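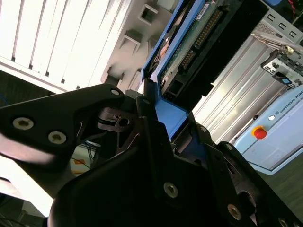 Visita al taller de Colura: recogida de ejemplos con discos duros

Llegamos en julio, a primera hora de la tarde. Nos recibió Rehema Nyamweya, que lleva la parte de datos del proyecto Gamum. El objetivo es que un brazo aprenda a manejar bandejas de disco duro a partir de demostraciones hechas por personas.

Cada demostración empieza con la bandeja sujeta en la pinza. Trabajan con bandejas azules de plástico, con el disco montado y la placa verde del circuito a la vista. El operador guía el brazo y se graban a la vez el movimiento y la imagen de la cámara de la muñeca.

Hasta el día de la visita habían guardado 887 demostraciones. Ekow Antwi nos explicó que hacen tandas de 50 y que después de cada una cambian la posición de partida. Los intentos fallidos también se guardan, con otra etiqueta. En la última tanda hubo nueve.

Preguntamos por la luz, porque las persianas blancas dejan pasar mucha. Antwi respondió que no la corrigen, ya que el sistema tendrá que trabajar a distintas horas.

La revisión la hace Waltraud Kälin en otra sala. Ve las grabaciones completas y marca el inicio y el final de cada agarre. Tarda más de 100 minutos por tanda.

No pudimos ver el modelo entrenado en marcha. La próxima visita del grupo es a Eltton, y para apuntarse hay que escribir a Faraji Minja.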